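Gripper fault stops handling cell at Stiltport

A two-finger gripper fault halted a robot handling cell at the Dirkelen parts store in Stiltport for 370 minutes in May, the company has confirmed. There were no injuries. One tray of castings was scrapped.

The stoppage began shortly after 4 am, during cycle 1139 of an unattended run. The controller had reported a closed grip on a casting when the fingers had closed only part of the way. The arm lifted, the casting slipped out at low height and struck the tray below. The light curtain was not broken, so the cell carried on and made 2 further attempts before the torque limit tripped and the drives shut down.

Dirkelen traced the false signal to a position sensor cable that had chafed where it passes the wrist joint. The cable had been replaced during routine servicing and refitted without its clip. With the arm turned to one side, the sensor line dropped out and the controller kept the last value it had received.

Lyimo, which supplied the cell software, said the controller should have treated the lost signal as a fault. It has issued a change that stops the arm if no fresh finger position arrives within 10 milliseconds. Sites running the older version have been told to cut their lifting speed until the change is loaded.
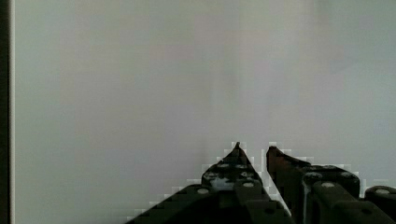
Open and close tests are being run with nothing in the grip before castings go back into the cell. The wrist camera is used to compare finger position with the value shown at the controller.

A second Dirkelen cell, at Tronanport, uses the same cable route. It was checked and found to have its clip in place. It stays in use at reduced speed, with a cable check added to the start of each shift.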